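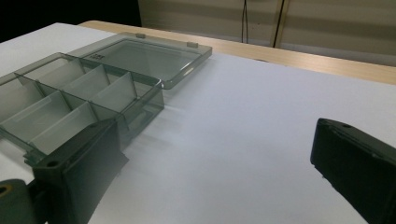 I've been a bead hoarder since high school, and when I finally sorted through the lot in September I was well past 1,000 of the little things, most of them in jam jars and one sad sock. So I was ready to spend proper money on beading thread this time, because I was sick of restringing bracelets for my nieces every time one of them climbed a tree!

The Grusik waxed cord comes in a 50 metre spool and I've now gone through 2 of them, so I feel I can give it a fair go. The colour range is lovely (the grey and the deep plum are my favourites) and it holds a knot better than the Liveck cord I'd been using for years, which always wanted to wriggle undone on me. It threads through seed beads without a needle if you snip the end on an angle, and my eyes are very grateful for that, especially at night with a cuppa and the telly on. 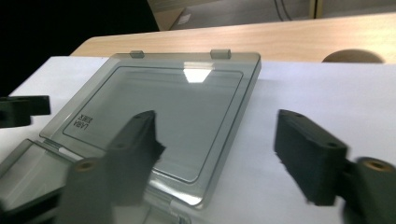
Smoky grey case with the lid open.

Now for the grumbles. The wax is a bit heavy straight off the spool, and it left a cloudy film on my darker glass beads until I started running each length through an old tea towel first. The spool has no little notch to tuck the end into either, so it unravels in the craft drawer and makes friends with everything. I've been using a bit of masking tape, which does the job but looks daggy.

I did try melting the ends with a lighter, the way I do with nylon, and I'd give that a miss. A dab of clear nail polish on the knot is much tidier.

Would I buy it again? Yes, and I've already got the plum in my cart. Four stars from me, and I'd happily make it five if they sorted out that spool.

Posted May 11, 2021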